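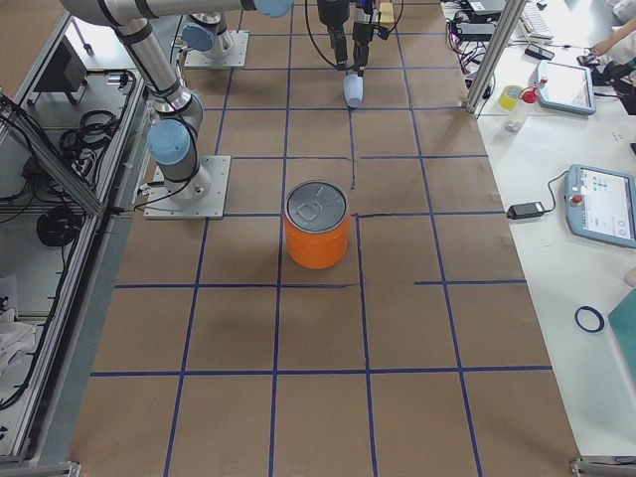
工单 1661:接驳班车时刻在客人确认信里错一小时

状态:已解决,待观察
提交方:Kiltdale 酒店前台
系统:Ereo 预订后台 / Dedura 渠道同步
优先级:高(客人已经投诉)
建单日期:2025年1月12日

问题描述

客人收到的确认信,机场班车时间跟大堂贴的对不上。信里写早上七点半发车,实际六点半。昨天有一家四口按信上的时间下楼,车早走了,最后酒店出钱叫的出租。今早又一个,44 号房,还好前台多问了一句。

不是所有客人都错。官网直接订的没事。从外面渠道进来的才错,也不是全部渠道。

麻烦尽快,现在前台每个办入住的都要口头再说一遍班车,排队排到门口了。

第一次回复(支持)

收到。先要几样东西:
- 出错的订单号,两三个就够
- 确认信原文,转发过来,别截图,要看信头
- Ereo 里「酒店设置 > 交通」那一页现在填的是什么
- 最近谁改过时区或者语言模板没有

临时办法:先把确认信模板里的班车那一段关掉,换成一句「班车时间请向前台确认」。路径是 模板 > 入住前 > 接驳。关掉以后新发的信就不带时间了,已经发出去的没办法撤。

前台补充

模板那段关了。订单号已经发到工单邮箱,信也转了,三封。

交通页填的是 06:30、09:00、13:15、17:45,回程另外一栏,看着都对。没人改过时区。语言模板的话,上周加了个德语的,别的没动。

还有个事不知道有没有关系,Fodor 车队那边说他们收到的接客单是对的,六点半。所以司机准时走了,怪不得他们。

排查记录

1. 先看 Ereo 本身。后台预览确认信,中文英文德语各发一封到测试邮箱,全是 06:30。正常。德语模板排除。

2. 看三封出错的信。信头显示不是 Ereo 发的,是 Dedura 代发。也就是说这几个渠道开了「由同步方发送入住信息」。问前台知不知道这个开关,说不知道,可能是当初接渠道的时候默认勾上的。

3. 查 Dedura 里的酒店资料。班车时间存了一份副本,数值 06:30 也对。但是显示时加了一小时。回程的几班一样,全部加一。

4. 看时区。Dedura 里酒店时区是对的,夏令时那栏却选了「固定开启」。历史记录显示是去年七月保存的,操作账号是酒店共用账号,查不到具体谁。夏天的时候选这个结果是对的,所以一直没人发现。钟拨回去以后就开始错了。

5. 那为什么现在才有人投诉?问了前台,早班班车淡季停开,前几天才恢复。中间几个月客人坐的是下午的,晚一小时下来正好赶上后一班加车,就没吭声。这个解释是前台给的,没有数据,先记着。

6. Fodor 收到的单子直接从 Ereo 走,不经过 Dedura,所以没错。对得上。

处理

- Dedura 夏令时改成「跟随当地」。保存第一次报错,提示资料被锁定,等同步跑完再存,成功。
- 清掉代发信的缓存。不清的话老的时间还会用一阵子,这一步别漏。
- 代发开关先不关。关了以后那几个渠道的客人可能什么信都收不到,要先在 Ereo 里把对应渠道的自动发信打开。两边顺序不能反。
- 用出错的那个渠道下了张测试单,收到的信里是 06:30。测试单已取消,麻烦前台核对一下房态有没有放回来。

前台回复

房态回来了。信我们自己也试了一封,对的。

可是又发现一个:早餐时间。同一封信里早餐写的 8:00 开始,我们是七点。是不是一个毛病?还有就是已经发出去的怎么办,总不能一个一个打电话吧。

第二次回复(支持)

早餐是一个毛病,同一个时间字段,缓存没刷干净。刚才又手动刷了一次,请再看一眼。退房时间不受影响,那个是纯文本写死的。健身房和泳池的开放时间也请顺便看看,那两个我们这边没测。

已发出的信:导出了还没入住、又收过代发信的订单,一共 21 张。名单在工单附件里,csv,用表格软件打开如果中文乱码就选 UTF-8 导入。建议发一封更正信,不用打电话,除非是第二天一早要坐车的。更正信草稿:

「您好,您此前收到的入住信息中,机场班车及早餐时间有误。正确的班车发车时间为 06:30、09:00、13:15、17:45,早餐七点开始。给您带来不便,非常抱歉。如需预留座位,请直接回复本邮件。」

发之前请把回复地址改成前台邮箱,默认那个是不收信的。

前台回复

更正信发了。退回来两封,都是渠道给的转发地址过期了,这两个我们打电话。

早餐对了。泳池也对了,健身房是 24 小时的所以无所谓。

出租车的钱能不能报?还有那一家四口要求减一晚房费,经理让我问一下。

第三次回复(支持)

赔偿不归技术这边管,已经另开了工单 1695 转给客户经理,投诉原信和出租车收据请传到那边,别传这里,这边关单以后附件就看不到了。

设置问题这里先标已解决。观察到下次换夏令时,到时候请前台发一封测试信看看。另外几条建议:

- 共用账号拆开,至少前台和夜班分两个。不然下次还是查不到谁存的。
- 班车时间只在 Ereo 改。Dedura 那份副本是自动拉的,手动改了会被盖掉,有时候又不盖,很乱。
- 大堂那张时刻表跟后台对一下,转发来的三封信里有一封附了旧版时刻表 pdf,上面还有已经取消的夜班车。pdf 在 素材库 > 附件 里面,删掉就行,但是删之前看看有没有别的模板在引用。

前台回复

pdf 删了,英文模板也引用了它,一起换掉了。夜班车那个确实早就没有了,谢谢提醒。

接驳那一段模板现在可以重新打开了吧?

支持

可以开。开完发一封测试信再走,三种语言都发一下。德语那个里面「班车」的词好像拼错了,顺手该一下。

前台回复

开了,三封都收到,时间对。德语的改好了。1695 那边还没人理我们,麻烦催一下。

支持

已催。本单转入观察,有新情况直接在这里回复,不用重新建单。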